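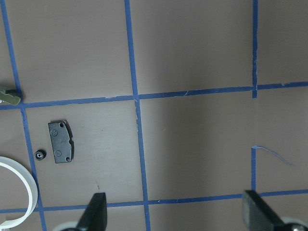

파란 테이프로 칸을 나눈 작업대 상판

1/24
리르니츠(Rirnitz) 사건 기록이 2018년 1월 17일자로 비밀 해제됐다. 전체 335쪽이다. 어제까지 한 번 다 읽었고, 읽으면서 적어 둔 것을 여기에 이어서 올린다. 기사에 나온 요약과 다른 부분이 몇 군데 있어서 그쪽을 중심으로 쓴다. 사건을 처음 듣는 사람을 위해 앞부분에는 배경도 넣었다. 원문은 독일어와 영어가 섞여 있고 번역은 내가 했다.

2/24
리르니츠는 냉전 초기에 국경 바로 옆에 있던 작은 공업 도시다. 통신 부품을 만드는 빅스트룀(Wikström)이라는 회사의 공장이 거기 있었다. 전화 교환기용 계전기가 주력이었고, 나중에 군용 암호 장비에 들어가는 부품도 납품했다. 이 부품의 도면이 밖으로 나갔다는 것이 사건의 출발점이다.

3/24
지금까지 알려진 줄거리는 단순했다. 공장 도면실의 제도사 한 명이 돈을 받고 도면을 넘겼고, 동료의 신고로 잡혔고, 재판은 비공개로 끝났다. 공범은 없다는 것이 당시 발표였다. 그 뒤에 나온 책들도 대체로 이 발표를 그대로 따랐다. 제도사의 이름은 이번 기록에서도 지워져 있어서 나도 그냥 제도사라고 쓴다.

4/24
이번 기록에는 두 번째 인물이 나온다. 암호명은 젤루멜(Zelumell)이다. 본명 자리는 전부 검게 칠해져 있다. 기사 제목은 "제2의 스파이 확인"이라고 나갔는데, 기록에 쓰인 표현은 그보다 약하다. 방첩 부서의 보고서는 끝까지 "추정 협조자"라고 적고 있고, 기소했다는 내용은 어디에도 없다.

5/24
공개를 신청한 사람은 기록 연구자 딜레크 데미르타쉬(Dilek Demirtaş)다. 신청은 두 번 기각됐고 세 번째에 받아들여졌다. 기각 사유는 첫 번째가 "생존 인물 보호", 두 번째가 "문서 소재 불명"이었다. 소재 불명이라던 문서가 어디서 나왔는지는 공개 결정문에 적혀 있지 않다. 데미르타쉬의 해제문은 기록 앞에 같이 붙어 있다. 짧고 읽을 만하다.

6/24
335쪽 가운데 109쪽은 통째로 가려져 있거나 "분리 보관"이라고 적힌 대체 용지 한 장으로 바뀌어 있다. 가려진 쪽은 뒤쪽에 몰려 있다. 앞부분은 제도사에 대한 감시 일지인데 거의 그대로 나왔다. 젤루멜이 처음 언급되는 곳부터 빈 쪽이 급격히 늘어난다.

7/24
감시 일지부터 본다. 담당자가 두 명이었고 문체가 확실히 다르다. 한 명은 시각과 장소만 적는다. "17시 20분 공장 정문. 17시 45분 귀가." 다른 한 명은 날씨와 신발 이야기까지 쓴다. 나중에 중요해지는 관찰은 전부 두 번째 담당자가 쓴 쪽에 있다. 상관이 여백에 "간결하게 쓸 것"이라고 메모한 쪽도 있다.

8/24
그 두 번째 담당자가 올리아(Ollia)라는 상호를 처음 적었다. 올리아는 역 앞에 있던 문구 도매상이다. 제도 용지, 잉크, 컴퍼스 같은 것을 팔았고 빅스트룀 공장에도 물건을 댔다. 제도사가 이 가게에 자주 들렀다는 것은 이상한 일이 아니다. 직업상 당연히 가는 곳이었다.

9/24
담당자가 이상하게 본 것은 제도사가 가게에서 물건을 사지 않고 나오는 날이 있다는 점이었다. 그런 날에는 들어갈 때 들고 있던 종이 통이 나올 때 다른 것으로 바뀌어 있었다고 한다. 마개 색이 달랐다는 것이 근거다. 관찰은 길 건너편에서 했고 겨울 저녁이었다. 색을 얼마나 확실히 봤는지는 따져 볼 필요가 있다.

10/24
당시 수사팀도 같은 의문을 가졌다. 첨부된 회의 기록을 보면 한 참석자가 "그 거리에서 마개 색을 구분할 수 있는가"라고 묻는다. 며칠 뒤 같은 시간에 다른 직원을 보내 확인했고, 결과는 "가로등이 켜져 있으면 가능"이었다. 문제의 날에 가로등이 켜져 있었는지는 아무도 기록하지 않았다.

11/24
올리아의 거래 장부 사본이 기록에 들어 있다. 나는 이 부분이 제일 재미있었다. 공장에 납품한 제도 용지가 한 번에 200장 단위로 적혀 있는데, 공장 쪽 입고 대장과 맞추면 매번 조금씩 모자란다. 수사팀은 빠진 용지가 도면을 베끼는 데 쓰였다고 봤다. 파손분을 빼고 입고했을 가능성은 보고서에서 다루지 않는다. 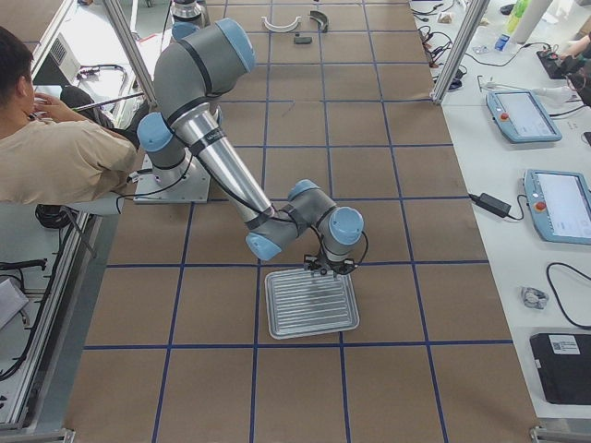 12/24
장부를 쓴 사람의 필적도 조사했다. 필적은 두 종류였고 하나는 가게 주인 것으로 확인됐다. 나머지 하나의 주인이 젤루멜이라는 것이 수사팀의 결론이다. 그런데 감정서 본문이 빠져 있다. 목차에는 있는데 그 자리에 대체 용지가 끼워져 있다. 결론만 있고 근거는 볼 수 없는 상태다.

13/24
여기서 기사 내용과 갈린다. 기사에는 젤루멜이 올리아의 점원이었다고 나왔다. 기록에서 점원이라는 말은 한 번 나오는데, 젤루멜을 가리키는 문장이 아니다. 점원이 "그 사람은 우리 직원이 아니고 가끔 와서 장부를 도와줬다"고 진술한 대목이다. 진술서를 급하게 읽으면 헷갈릴 만하다.

14/24
그러면 장부를 도와주던 사람은 누구인가. 진술서에는 "공장 경리과에 있던 사람"이라는 말이 이어진다. 바로 다음 줄부터 가려져 있다. 이 말이 맞다면 젤루멜은 가게 쪽이 아니라 빅스트룀 내부 사람이 된다. 공장 입고 대장과 가게 장부를 모두 만질 수 있는 위치다. 용지 수량이 왜 그렇게 오래 들키지 않았는지도 설명이 된다.

15/24
다만 나는 이것을 확정으로 쓰고 싶지 않다. 점원의 진술은 체포 뒤 한참 지나서 받은 것이고, 점원 본인도 조사를 받는 처지였다. 책임을 공장 쪽으로 돌릴 이유가 있었다. 수사팀이 경리과를 조사했다는 기록은 남아 있는데, 누구를 불러 무엇을 물었는지는 가려진 쪽에 들어 있다.

16/24
직원 명부 조회 요청서는 남아 있다. 빅스트룀 공장에 당시 이름이 올라 있던 200명 가까운 직원의 명부를 회사가 넘겼다. 회사가 보낸 답신에는 "협조하되 생산에 지장이 없기를 바란다"고 적혀 있다. 명부 자체는 비공개다. 직원 후손 중에 보관하고 있는 사람이 있을지도 모르겠다.

17/24
제도사의 체포 과정은 알려진 것과 조금 다르다. 동료의 신고가 먼저가 아니었다. 감시는 신고보다 먼저 시작됐고, 신고서는 나중에 파일에 들어왔다. 문서 번호가 순서대로 붙어 있어서 이것은 꽤 분명하다. 그렇다면 감시를 시작하게 한 첫 단서가 따로 있었다는 뜻인데, 첫 단서에 해당하는 문서는 없다.

18/24
데미르타쉬는 해제문에서 첫 단서가 외부에서 왔을 것이라고 추측한다. 감시 개시 명령서에 "제공받은 정보에 따라"라는 구절이 있기 때문이다. 나는 반쯤 동의한다. 같은 부서의 다른 명령서에도 비슷한 구절이 관용적으로 쓰였다면 별 의미가 없을 수 있다. 비교할 만한 명령서를 더 봐야 한다.

19/24
신문 조서는 생각보다 건조하다. 제도사는 도면을 넘긴 것은 첫날에 인정했고, 누구에게 넘겼느냐는 질문에는 끝까지 "가게에 두고 왔다"고만 답했다. 젤루멜이라는 암호명은 수사팀이 붙인 것이라 제도사는 그 이름을 몰랐다. 조서에서는 그냥 "장부 보던 사람"이라고 부른다. 아느냐는 질문에는 인사만 하는 사이였다고 했다.

20/24
넘어간 도면의 목록도 있다. 암호 장비 부품은 일부였고 대부분은 민수용 계전기였다. 기사에서는 "핵심 암호 기술 유출"이라고 했는데, 기술 평가서에는 "해당 도면만으로 장비를 복제하기는 어렵다"고 쓰여 있다. 평가서를 쓴 쪽이 피해를 작게 보이게 하고 싶었을 수는 있다. 그래도 기사에 한 줄은 들어갔어야 한다고 본다.

21/24
젤루멜 건은 조용히 닫혔다. 종결 문서는 한 쪽짜리다. "대상자의 출국으로 추가 조치의 실익이 없음." 언제 어디로 나갔는지는 지워져 있다. 출국을 막으려고 했다는 흔적은 공개된 부분에 없다. 못 막은 것인지 안 막은 것인지 이 기록만으로는 알 수 없다. 종결 문서의 서명자는 앞의 회의 기록에 한 번도 나오지 않는 사람이다.

22/24
질문이 들어온 것 몇 개에 답한다. 가게 주인은 처벌받지 않았다. 조사 뒤에 풀려났고 올리아는 그 뒤로도 영업을 했다. 제도사의 형량은 이번 기록에 없다. 재판 기록은 별도 관리라서 따로 신청해야 한다. 원문은 열람실에서만 볼 수 있고 복사는 쪽 단위로 신청한다. 가려진 쪽도 똑같이 요금을 받으니 신청할 때 쪽 번호를 확인하는 것이 좋다.

23/24
정정. 9번 글에서 마개 색이 근거의 전부인 것처럼 썼는데, 종이 통의 길이도 달랐다는 문장이 일지 다음 쪽에 있다. 내가 빠뜨렸다. 다만 길이는 "조금 짧아 보임"이라고만 되어 있고, 회의에서도 따로 논의하지 않았다. 알려 준 분께 감사드린다.

24/24
분리 보관된 쪽에 대해서는 데미르타쉬가 이의 신청을 냈다고 한다. 필적 감정서와 경리과 조사 부분이 우선 대상이다. 나는 다음에 올리아 장부와 공장 입고 대장을 날짜별로 맞춘 표를 올릴 생각이다. 글씨가 흐려서 못 읽은 칸이 좀 있다. 옛 독일어 필기체를 읽을 수 있는 분은 쪽지 주시면 해당 쪽의 번호를 보내 드리겠다.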